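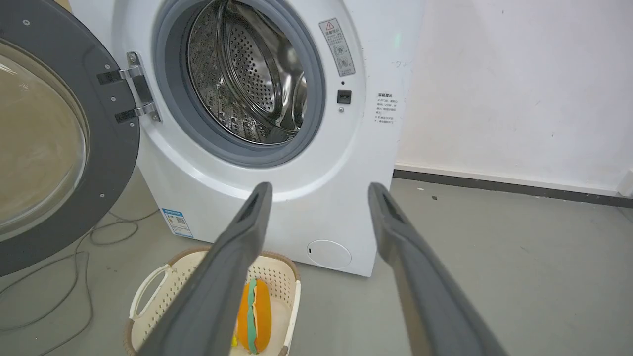
Readers of the first edition of this article wrote in to say that the rubber seal deserved more space than the drum, and one of them, Szilágyi, put it more strongly: the seal is where a front loader goes bad, and every other part can wait. The present text follows that advice in part.

Front-loading washing machine

A front-loading washing machine is a household appliance that washes clothes in a drum turning on a horizontal or slightly tilted axis. Laundry goes in through a round door at the front. The type is also called a front loader, or a drum washer in some countries.

Drum and seal

The drum is usually stainless steel and is perforated with small round holes, which let water pass between it and the outer tub. Raised paddles on the inner wall, known as lifters or baffles, carry the clothes up one side until they drop back into the water. This tumbling does most of the cleaning and uses less water than a top loader with an agitator.

A thick rubber gasket closes the space between the outer tub and the cabinet. It is often gray. Lint, coins and hair collect in its lower fold, and mildew can grow there if the door stays shut between loads. Wiping the fold with a dry cloth after the last wash of the day is the common remedy. White vinegar is sometimes used, though frequent use may stiffen some rubbers.

Door

The door consists of an outer rim, a glass window and a hinge. The glass is domed toward the drum on most models, so that it pushes laundry back from the seal, and many doors add a second, outer pane or cover. Hinges may be on the left or the right. A latch on the free side of the door enters a receptacle in the front panel, where an electric lock holds it during the cycle.
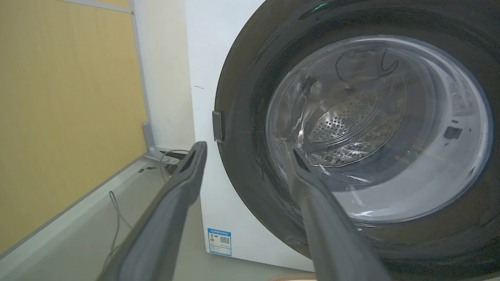
The lock does not release the moment a cycle ends. In older designs a small heating element bends a metal strip, and the strip has to cool before the door will open, a delay of up to two minutes. Later locks use a solenoid and open sooner. A door that will not open after a full drain most often has a worn latch or a lock that has failed. Pulling hard on the rim can crack the handle or bend the hinge.

Loading and unloading

Clothes are sorted by color and fabric, pockets are emptied, and zippers are closed. The drum is filled loosely enough that a hand fits between the load and the top of the drum. Small pieces such as baby socks go in a mesh bag.

A basket set on the floor in front of the machine catches what falls out when the door is opened. Plastic baskets with perforated walls are common for this, as they let damp items air and weigh little. A low rectangular basket with a handle at each end can be slid close to the cabinet and then carried level with both hands. Soft toys may be washed in the same machine if the care label allows it, generally on a gentle cycle at 30 degrees Celsius with a low spin. Toys with batteries or glued parts are cleaned by hand.
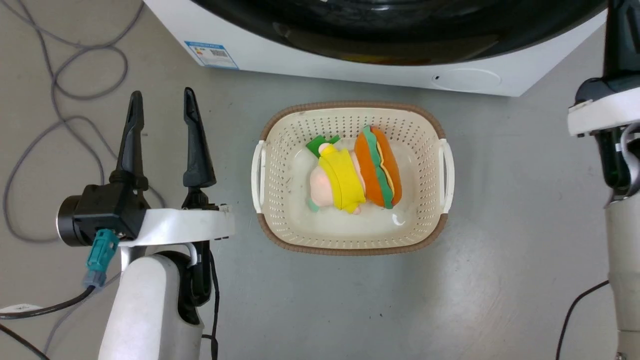 Filter and drain

A drain filter sits behind a cover near the bottom of the front panel on many models. It is cleaned every few months with the machine unplugged and a shallow tray under the opening. The cap is turned slowly, as the water left in the sump can run out at once.

Labels

Front loaders sold in most markets carry an energy label, and many also have a warning label near the door. Wording and language depend on where the unit was sold. A household survey by Tikex in the town of Prarkmont covered 2,951 machines and found that 5 percent of owners had removed the energy label. The rest had left it where it was stuck at the factory.
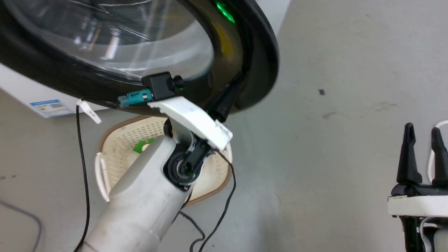 See also

Clothes dryer
Laundry basket
Flindunetti seal (a two-part door gasket)

Last revised October 21, 2026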